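Washing-up with hand-held grippers: do varied kitchens beat more hours in one kitchen?
Forum: Home Robotics and Learning > Methods and results
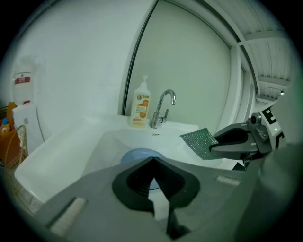

lanthorpe_thaddeus
Posted March 27, 2021

Hello all, and sorry in advance for the length, I do go on a bit once I get started. We have been teaching a two-armed policy to wash up, with all of the training coming from people doing the job themselves holding a pair of grippers, and I wanted to share the first result I feel brave enough to show other people. The question was a simple one: if you only have so many demonstrations, is it better to collect them all at one sink or to spread them over lots of sinks? In each demonstration one hand steadies the crockery and the other holds the sponge, like the green mesh one at the sink here, and the wrist cameras see whatever they see, soap bottle and tap and all. We collected 184 demonstrations in one kitchen at Lanthorpe, then another 184 spread over 22 kitchens, and trained the same network on each set with the same settings.

Tested in the home kitchen, the one-kitchen policy won, as you would expect. Tested in two kitchens neither policy had met, it went to pieces – it would reach for where the basin ought to have been and scrub the air very politely. The spread-out policy was scruffier at home but finished 103 trials in the new kitchens against 22 for the other one, out of the same number of attempts each. I was so pleased I rang my sister.

Happy to answer anything I can!

mavis_c
Lovely work Thaddeus, and thank you for writing it up so kindly for those of us who aren't in a lab. My question is a basic one, what counts as "finished"? My husband would say the plate is finished when it has been near water.

lanthorpe_thaddeus
Ha, a fair thing to ask, and I should have put it in. Finished means the sponge has passed over the whole upper face of the dish and the dish has been let go of in the basin without a drop from any height. Noemi Ostrowski scored every trial from video without knowing which policy was running. We do not measure how clean it is. We started out with a smear of gravy browning back in February and gave it up, it was a misery to apply evenly and we spent longer making things dirty than washing them.

drutville_tobias
I'll be the grump. I don't think you have shown what you say you've shown. Spreading over 22 kitchens changes more than the kitchen: different lighting, different basin height, different crockery I assume, and (this is the big one) different people holding the grippers? If each household did its own demos then you may just be seeing the benefit of having more demonstrators. We had exactly this at Drutville with a drawer-opening task and it took us ages to pull the two apart. The gain was nearly all down to the people.

lanthorpe_thaddeus
Tobias, that's a good point and I'd be lying if I said it hadn't kept me up. The same two demonstrators did both sets, me and Thongchai, so the people are held steady. Crockery is not. We used whatever each house had in the cupboard, and the home set used our own few pieces over and over. So I can't tell you how much is sink and how much is plate.

drutville_tobias
All right, that's better than I feared, though I'd still want the crockery run before I put "kitchens" in a title. Two demonstrators is also very few. You'll both have the same habits by the end of it.

thongchai_t
The other pair of hands speaking. We did not have the same habits at all, Thaddeus goes round and round and I go side to side, and you can see the policy dither between us at the start of a scrub before it settles. I would say that hurt both sets about equally but I have no number for it. On the crockery I agree with Tobias. I said at the time we should box up the home set and carry it round with us, and was told it was heavy.

lanthorpe_thaddeus
It was heavy!

cisholm_bench
Has anyone tried masking the background? We did it at Cisholm for a table-wiping task, painted out everything beyond the gripper tips in training, and a single-room policy carried over far better than it had any right to. Might save you knocking on all those doors.

thongchai_t
We tried a rough version. It lost track of the rim of the basin, and then the steadying hand came down on it. A gentler mask might do better. If you can share how you chose the cut-off distance I would be glad to try it properly.

cisholm_bench
Will dig it out and message you. It was nothing clever, mostly trial and error.

mavis_c
For what it's worth I'd be glad to have you round to ours for the crockery run. Deep old sink, awful tap, and plates from four different grandmothers.

lanthorpe_thaddeus
Mavis, you are a star – I'll send you a message about dates. Plan for now is the home crockery taken to ten of the kitchens, same demonstrators, same scoring, and I'll post the numbers in this thread whichever way they fall. Thongchai is carrying the box.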